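# Cómo ordenar el escritorio sin comprar otro organizador

Publicado el 7 de septiembre de 2019

Todo escritorio desordenado empezó con alguien diciendo «esto lo dejo aquí un momento». El mío llevaba así desde agosto y ya tenía estratos.

**1. Vacía la superficie entera.** Al suelo, sin clasificar. Si clasificas ahora, acabarás leyendo la garantía de una impresora que regalaste.

**2. Prueba los bolígrafos.** Un garabato y sentencia. Teresa Jasińska, compañera de despacho, indultó 4 secos «por cariño». Siguen secos.

**3. Reparte por distancia.** Lo de cada día, al alcance de la mano; lo de cada semana, al fondo; lo de cada año, en otro cuarto – o en otra casa, si tus padres aún se dejan.

**4. Da un sitio fijo a lo que siempre pierdes.** Llaves, gafas, el cargador. Pegado a la pared molesta poco y se ve desde la puerta.

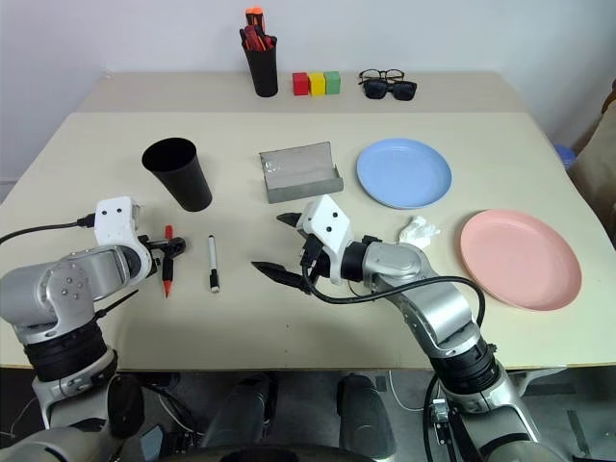 *Al fondo: rotuladores en su bote, los tres cubos en fila y las gafas plegadas.*

**5. Repasa los viernes.** Bastan dos minutos. Pon una alarma y no la pospongas, que nos conocemos.

Los cables van aparte. Yo los até con tiras de velcro y sigo sin saber de qué es el gris.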